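Plostby Mini Fridge and Round Table Set
Kullberg Small Rooms Collection

We love a small kitchen. A studio, a dorm, a sewing room over the garage: give it a spot to keep milk cold and a place to sit down with a sandwich, and suddenly people want to spend the whole afternoon there! The Plostby set pairs our compact fridge with the Widberg round table, and the two have been favorites in our own break room since the day they were unpacked.

The table came first. Theda Nolte drew it for apartments where a square corner always ends up in somebody's hip, and she kept the top light so it wouldn't darken a room with one window. Pull up two chairs for breakfast, or three if you're all good friends.
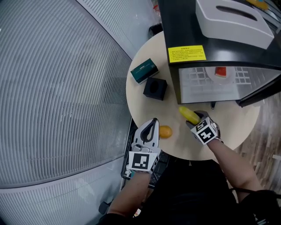 Widberg round table, light beige top.

Wipe it with a soft damp cloth and a drop of dish soap, then dry it. Skip the scouring pads. Hot pots need a trivet, and so do iced drinks in July if you care about rings (Theda does, very much).

The fridge is the fun part. It has a white interior, ribbed side walls, a wire shelf and a round thermostat dial on the back wall. Set the dial in the middle for the first day and see how you like it. Leafy greens do best away from the back, and a carton of eggs is happy pretty much anywhere. Let soup cool before it goes in, please, and leave a bit of air between containers. 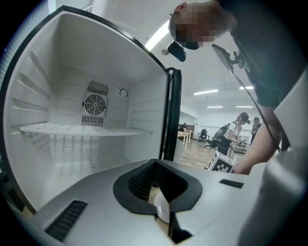
Setting up

Stand the fridge upright for 2 hours before you plug it in, longer if it traveled on its side. Use a grounded wall outlet and leave a hand's width behind the cabinet. Wash the shelf in warm soapy water, dry it well and slide it back on the ribs.

The table goes together with the hex key in the bag. Leave every bolt a little loose until the last one is in, then tighten them all. Ute Schmieder in our workshop does it in 16 minutes with the radio on. Plan on a bit more than that!

What's in the box

Plostby mini fridge with wire shelf
Widberg table top and base
Bolts and hex key
Printed care sheet

Finishes and spares

Replacement shelves, feet and door gaskets are all in stock and ship separately. The Montes stools, sold in pairs, tuck right under the table and come in oat or dark green.

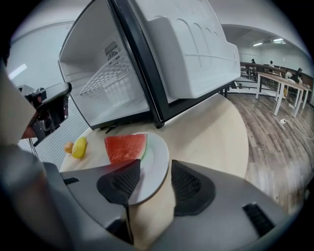 Can I keep the fridge in an unheated garage over the winter?
We'd keep it indoors. The thermostat is made for normal room temperatures, and in a cold garage the fridge may not run often enough to hold a steady setting.

Spare parts and fabric samples: write to Rainer Lindemann at the Kullberg parts desk and include the number from your care sheet.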